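Skarkard Festival Weather and Attendance Records

Data card, second release

Summary

The Skarkard Festival Weather and Attendance Records bring together hourly weather readings, gate counts and stage schedules from 22 outdoor music festivals. The collection is intended for people who plan, insure or study open-air events and who need to compare what the weather did with what the audience did. It is maintained by the Odau Live Events Archive. Questions of content should be directed to Gonçalo Caldeira, and questions of format to Khairul Pelupessy.
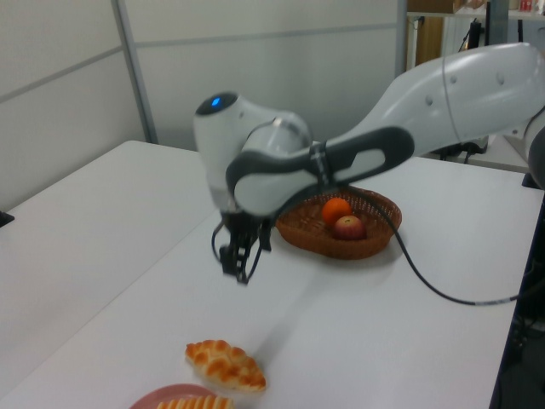
Robotic arm and two-fingered gripper over a white tabletop.

Contents

The release consists of three tables and a folder of notes.

weather.csv holds one row per site per hour. Columns give rainfall, air temperature, wind speed, gust speed and a ground condition code. Rainfall is given in inches and wind in miles per hour. Times are local to the festival site.

gates.csv holds the number of people admitted in each hour, by gate. Re-entries are recorded in a separate column and should not be added to first entries. Staff, performers and vendors are excluded wherever the organizer kept them apart. The column staff_mixed is set to yes where this was not possible.

stages.csv holds the published and actual start time of each set. A set that was canceled has an empty actual time and a reason code. A set that was moved to another stage appears once, under the stage where it was performed.

The notes folder contains one text file per festival, with the organizer's own remarks on closures, parking and camping.

Sources

Gate counts were supplied by organizers under a written agreement with the Archive. Weather readings come from portable stations placed on site, in most cases beside the main mixing position. At 9 of the festivals no station was available, and readings were taken from the nearest airport. These rows carry the source code A and may differ considerably from conditions on the field, particularly for short, heavy showers.

The schedule data were typed from stage managers' log sheets. Each sheet was entered by one person and checked by another. Where the two could not agree on a handwritten time, the entry was left blank.

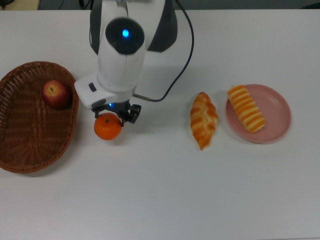 Ground condition codes run from 1 (dry and firm) to 8 (closed to foot traffic). They were assigned by site crews, and crews do not apply them in the same way. The Adjei series is known to use code 5 for any standing water, while the Garkon series reserves it for areas already covered with straw or matting. Users who compare the two series should group codes 4 through 6.

Known limitations

Gate counts measure arrivals only. Few sites recorded departures, so the number of people present at a given hour cannot be derived from this release. Camping festivals are especially affected, as most of their audience enters on the opening afternoon and passes through the main gate only once.

Wind readings at the Garkon main stage are low whenever the wind is from the west. The station stood behind a catering tent, and the readings have not been corrected.

Around 90 rows in stages.csv have an actual start time earlier than the published one. These have been checked against the log sheets and are believed to be right.

Permitted use

The tables may be used for research, teaching and event planning. They may not be used to rank organizers or to identify individual ticket holders. Commercial users are asked to write to the Archive before publishing results that name a festival.

Changes in this release

Rainfall for the Adjei series was converted again from the original readings after a rounding error was reported in January. The column gate_name was split into gate_id and gate_label. Two duplicate log sheets were removed.

Citation

Odau Live Events Archive, Skarkard Festival Weather and Attendance Records, second release. Please include the release number, as row identifiers are not stable between releases.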